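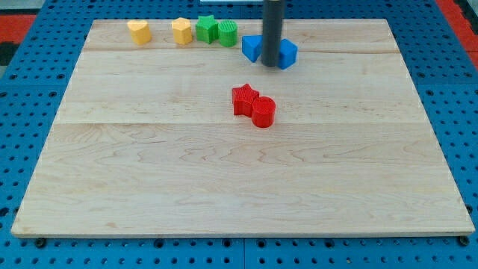
Figure 14. Block set on the maple board, arm at the far side.

4.3 Laying out the block set

By Kibet Makori, Altus bench guide
2023-11-24

Follow these steps each time you start a sorting session. Read section 4.1 on stopping the arm first.

1. Press the stop button and wait for the status light to go out. Keep your hands off the bench until it does.

2. Lay the board flat on the pegboard. Push it gently at each corner – if it rocks, lift it and clear whatever is underneath.

3. Wipe the board with a dry cloth. Do not use polish.

4. Set out the blocks in pairs by colour. Blocks of one colour may touch.

5. Leave the near part of the board clear. Reach in from this side only.

6. Step back behind the floor line, release the stop button and run the Prostuson check at low speed.

CAUTION: Never straighten a block while the arm is live, even if it is standing still. A paused arm can move without warning.

CAUTION: Keep the tip at least 63 mm above the board during the check. Blocks differ in height and shape.

Note: Scuffs on the wood are acceptable. Replace the board if it is split or a joint has opened.

Note: Write every stop in the bench log, with the time and your initials. Jozefína Mikuš reviews the log each June and keeps the old sheets.

If the check fails twice, leave the arm switched off and go to section 4.6.

14 shares
3 comments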